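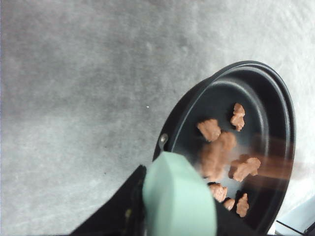

Chapter 7
Showing a Robot What You Mean

If you have ever taught somebody to cook, you already know a good deal of what this chapter is about. You probably began with words, as most of us do, and said something like "keep the pieces moving, and don't let them pile up on one side." And then, after a minute or two of watching, you reached over and said, "Let me show you." There is a great deal packed into that little sentence, and we are going to spend the next 60 pages unpacking it, with a robot arm standing where your friend stood.

In Chapter 6 we wrote our robot's motions out by hand, one waypoint after another, and I hope you came away with some respect for people who do this for a living. It works beautifully when the world stays put. A bolt in a fixture is in the same place every morning. Food in a pan is another matter altogether — every push changes where the next push ought to go, two pieces stick together and travel as one, and a third rolls somewhere you had no plans for. You could try to write a rule for each of these cases, and I have had students who tried very hard (one of them filled a whole notebook), but sooner or later most of them asked whether they might simply move the arm themselves and let the computer take notes.

They might, and so may you. The family of methods is called learning from demonstration, and the part we care about in this chapter is the very first step, the showing.

7.1 Two ways to hold the arm

There are two common ways to give a demonstration. In the first, you take hold of the arm and guide it through the job, while the motors go slack enough to let you. This is called kinesthetic teaching, or hand guiding, and nearly everyone enjoys it the first time. You feel the weight of the arm and you learn very quickly which elbow positions it dislikes. The trouble is that your own hands and sleeves wander into the camera's view, and they will not be there later when the robot works alone.

In the second, you stand or sit a little way off and drive the arm by remote control, which we call teleoperation. The controller may be a joystick, a handheld tracker, or a smaller copy of the arm itself, known as a leader, whose joints the larger follower arm copies as you move them. Your hands stay out of the view. What you give up is some of the feeling. Unless the system sends forces back to you, you have to judge by eye whether the gripper is resting on the pan or pressing on it, and beginners nearly always press.

The exercises in this chapter use a leader and follower pair, driven by a program called Latska, which comes with the course materials. If your lab has the older Dalatard controller, the steps are the same, though you will want to read Appendix C before you plug anything in.

7.2 What gets written down

A demonstration, once recorded, is a list of moments. Each moment holds the joint angles, the opening of the gripper, the command you sent, and a picture from each camera. One camera is very often mounted at the wrist, so that it travels with the gripper and sees the work from close by. Wrist pictures take some getting used to. The fingers show up large, the pan tilts, and anything moving quickly may smear into a streak. Please don't throw such pictures away! The robot will have to act on pictures just like them, and it had better meet them in training.

My colleague Alasdair Cowie keeps a set of stirring demonstrations that we will borrow throughout the chapter. It is called the Oder set, and it holds 849 demonstrations, of which 458 were given by people who had never driven an arm before. You may be surprised at how useful the beginners are. They overshoot, they stop, they go back for the piece they missed, and in going back they show the robot how a mistake is put right — something the smooth, practiced demonstrations seldom do.

Before you go on

Take a spatula and a cold pan at home, put in a few chunks of bread, and stir them with one hand while you say aloud every decision you make. Try it again with one eye closed. Write down anything you did that you hadn't thought to say, and keep the page by you, as we come back to it in Section 7.4 when we choose what to record.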